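# Writing the cell rules down: Vlastimil Kopecký on the Drikum handling procedure

January 20, 2025

The current issue of the Drikum handling procedure is 27 pages long. Vlastimil Kopecký, who edits it, would like the next one to be shorter. The procedure covers benchtop manipulation cells at Pludisar, where small arms with adaptive grippers are used for pick-and-place trials, and it governs how a cell is set up, checked, run and released for the next operator. It applies to every cell at the Plollport site and, from February, to the two cells at Štěpánek.

Kopecký came to the work from machine maintenance. He describes the first issue as a collection of notes taped to cabinets. "There were good rules in there," he says. "But they had no numbers, no dates and no owner. If two notes disagreed, people followed the one closest to eye level."

## What counts as a rule

Each clause in the procedure now has to pass a test before it is accepted. It must name a condition that can be checked, a person who checks it, and what happens if the check fails. Clauses that say "take care" or "where appropriate" are sent back to whoever proposed them.

"I had a clause that said the work surface shall be clean," Kopecký says. "Clean to whom? We spent a meeting on it. Now it says no loose material that can move under a part, and no liquid. Marks and scuffs are allowed unless the vision check fails. That is two lines, and an operator can say yes or no to it."

The procedure separates requirements from recommendations by verb. "Shall" is binding and audited. "Should" is advice, and an operator who departs from it need not write anything down. Kopecký resisted a third category, "shall where practical," which had been proposed for cable routing. In his view it would have been read as "should" by operators and as "shall" by auditors.

## The start-of-run check

The section that changed most in the last revision is the start-of-run check. It used to have 19 items in the order in which they had been thought of. Operators walked back and forth between the cabinet and the table, and the log sheets showed the result: items ticked in one stroke, with the same pen pressure from top to bottom.

The items have been regrouped by where the operator stands. Everything at the cabinet is done first, then everything at the table edge, then everything on the gripper. The number of items did not change.

"People asked me to cut it," he says. "I looked for something to cut and did not find it. What was wrong was the walking."

On the gripper, the operator checks each joint fastener by hand for looseness, moves the fingers through their full travel at reduced speed, and confirms that no wire enters the path of a link at any point. The wiring item is the one most often failed. Of 231 start-of-run sheets reviewed for the revision, it accounted for more recorded failures than any other item, and Kopecký regards this as evidence that it is being done.

"An item that never fails is either not needed or not looked at. I want to know which."

## Spacing and approach

The layout rules concern the distance between objects on the table at the start of a trial. An object to be picked must have free surface on every side from which a finger may approach, with an additional margin for the finger's width when open. Other objects and any container must be outside the swept path of the first move. Operators lay out the table by eye and then jog the arm through the approach without closing.

The rule has been criticized as too strict for trials where clutter is the purpose. Kopecký accepts the point. Cluttered trials now have their own annex, with a lower speed limit and a requirement that the operator remain at the stop button for the whole run. The basic rule stands for everything else, including training of new operators, who work with plain blocks and a basket until they have been signed off. 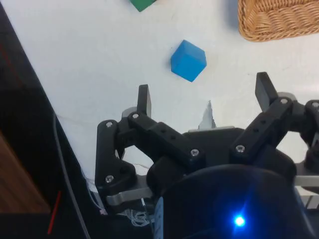 *Blue block with clear table between it and the fingertips. The basket is at upper right.*

He is less flexible on the question of who may change a layout during a run. Under the present wording, the arm must be stopped and the stop confirmed at the cabinet before a hand crosses the table edge. A pause in the program does not qualify. "A pause is a software state," he says. "It can end without you. I will not write a rule that depends on a person remembering which program is loaded."

## Intervals and records

Finger pads are replaced at 3840 grip cycles or on visible wear, whichever comes first. The number was set from the site's own replacement records, and Kopecký is careful to say that it should not be copied elsewhere. A different pad material or a heavier part would give a different figure. The procedure states the source of the number next to the number, a practice he would like to see in more documents of this kind.

Records are kept on paper at the cell and transferred at the end of the shift. There has been pressure to move to a tablet. He has no objection in principle, provided that the entry time is logged automatically and a blank field stays visibly blank. The trial version filled missing entries with the previous value, and he rejected it.

The next revision will deal with shared cells, where one operator leaves a setup for another to continue. At present the incoming operator repeats the full check. Some have asked for a shortened handover version, and Kopecký has a draft. It is a single page, and he has not yet decided whether the gripper items can be left out of it.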